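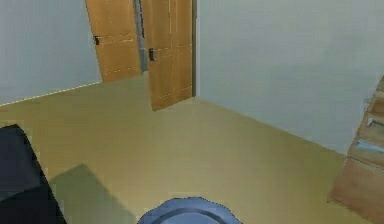
two doors, handles on the left

Ticket 1282
Product: Flukisow room planner, desktop
Raised by: Urmila Bajpai
Assigned to: Tatu Mfinanga
Priority: normal
Status: closed, fix in next release

Summary
Saved plans open with the wrong door schedule. The drawing itself looks right but the printed list of doors and ironmongery shows old values.

Original report (Urmila Bajpai)
I am doing the door schedule for the Pendon job, a refurbishment of a small office block. The plan has 16 doors on the ground floor. I changed the handing on several of them last week, saved, closed the program and went home. When I opened the plan the next morning the doors were drawn the way I had left them, but the schedule still listed the old handing. I printed it without looking properly and the joiner rang to ask which one he should believe.

Closing and reopening makes no difference. Deleting the schedule and inserting a new one gives the same old values. I am on Windows, plan stored on the office server, same as always. It did not happen before the July update.

Reply, 09:40 (Tatu Mfinanga)
Thank you for the report. Please could you send:
the plan file
the log from Help, Support, Save Log
a PDF of the schedule as it prints for you
Please do not run Repair Plan yet. It rebuilds the cache and we would like to see the file as it is.

Reply, 10:15 (Urmila Bajpai)
All three sent. One thing I forgot -- if I save the plan to my own desktop and open it from there, the schedule is correct. Copy it back to the server and it is wrong again.

Note, 11:30 (Tatu Mfinanga)
Opened the customer's file from local disk. Schedule correct. Opened it from our test share. Schedule also correct, so it is not simply a matter of network storage. The log has this line at every open:

schedule cache: using existing, revision 3697

The plan itself is at a later revision. The program should notice the mismatch and rebuild, and it doesn't.

Note, 14:05 (Abhishek Rastogi)
The cache is written next to the plan, in a hidden folder. If that folder can't be written to, the program falls back to whatever is already in it. Before July it gave a warning. The warning was taken out along with some others when the messages were tidied up. I would guess the permissions on the server folder have changed.

Reply, 14:20 (Tatu Mfinanga)
Urmila, could whoever looks after your server check that your account can write to the hidden folder called .plancache, in the same place as the Pendon plan? Being able to write to the plan is not enough.

Reply, 16:10 (Urmila Bajpai)
Rasa Pärn does our IT. She says the folder belongs to the account of someone who left, and the rest of us could only read it. She has changed that. I opened the plan, waited a minute or so, and the schedule now matches the drawing. I have checked all 16 against my marked-up print. Two other plans in the same folder had the same problem and are also right now.

I would still like the program to tell me when this happens. A wrong schedule with no warning costs money.

Note, 16:45 (Abhishek Rastogi)
Agreed. Warning going back in. If the cache can't be written, the schedule will be worked out fresh each time the plan is opened -- slower on big plans, but correct.

Workaround for other customers
1. Close the plan on all machines.
2. Give everyone who edits plans write access to .plancache.
3. Reopen the plan and check the schedule before printing.
If access can't be changed, work from a local copy.

Closed by Tatu Mfinanga. Linked to the release notes, known issues, item 2.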